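**Bosari Montagezelle** – Ausstattung und Messergebnisse
Stand: 29. August 2026

Die Bosari ist eine Tischzelle für Forschungsgruppen, die Montageaufgaben mit gelernten Greifstrategien untersuchen. Geliefert wird sie von Vomosik, das Auswerteverfahren stammt aus der Arbeitsgruppe von Britt-Marie Ekström am Standort Lindholm. Die Zelle verbindet feste Kameras am Arbeitsraum mit einer kleinen Kamera am Greifer.

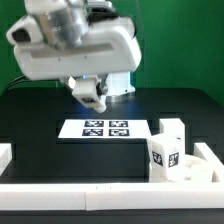
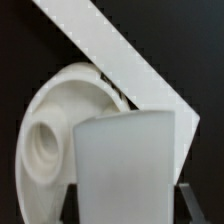
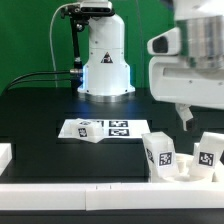
## Verfahren

Das Verfahren trägt den Namen Dernon. Es schätzt die Lage der Bauteile zunächst aus den Bildern der festen Kameras und korrigiert sie während der Annäherung mit den Bildern der Greiferkamera. Beide Schätzungen werden nach ihrer jeweiligen Unsicherheit gewichtet. Ist ein Marker verdeckt, übernimmt die zweite Quelle, ohne dass der Ablauf anhält. Ein Wechsel der Steuerung ist dafür nicht nötig, Dernon gibt durchgehend eine einzige Pose pro Bauteil aus.

Die Greiferkamera arbeitet mit niedriger Auflösung. Das ist beabsichtigt: Die Bildrate hat im letzten Abschnitt der Bewegung Vorrang vor der Detailtreue. Wer Texturen oder Beschriftungen auswerten will, sollte die Kamera mit höherer Auflösung bestellen und die längere Zykluszeit einplanen.

## Ergebnisse

Die Versuchsreihe vom Februar umfasste 176 Durchläufe. Davon dienten 100 der Einlernphase, die übrigen wurden als Test gewertet. Gegenüber der reinen Außenansicht sank die Zahl der abgebrochenen Einsetzvorgänge im Test um rund 20 Prozent. Der Unterschied entstand fast ganz bei verdeckten Markern. Bei freier Sicht lagen beide Varianten gleichauf.

Noch nicht befriedigend gelöst sind durchscheinende Gegenstände. Die Lageschätzung springt dort gelegentlich, vor allem vor dunklem Untergrund. Ekströms Gruppe rechnet solche Durchläufe in der Auswertung als Fehler, auch wenn der Griff am Ende gelingt.

## Lieferumfang

- Zelle mit Tischplatte, Begrenzungsleisten und grünem Hintergrund
- Kamerahalterung mit Klemmen und Kabelsatz
- Greiferkamera, Standardauflösung
- Kalibrierblätter und Bauteilsatz mit Markern
- Dernon als Quelltext mit den Messdaten der Februar-Reihe

Roboterarme sind nicht enthalten. Eine Liste der geprüften Modelle verschickt Vomosik auf Anfrage.

## Hinweise zum Betrieb

Das Kalibrierblatt muss plan aufliegen. Nach jedem Umbau der Kamerahalterung ist neu zu kalibrieren, ebenso nach einem Wechsel der Greiferfinger. Glänzende Tischauflagen vermeiden, Spiegelungen von Statusleuchten können die Markererkennung stören.

Ersatzblätter sind im Paket zu 100 Stück erhältlich. Bestellungen bitte mit der Seriennummer der Zelle.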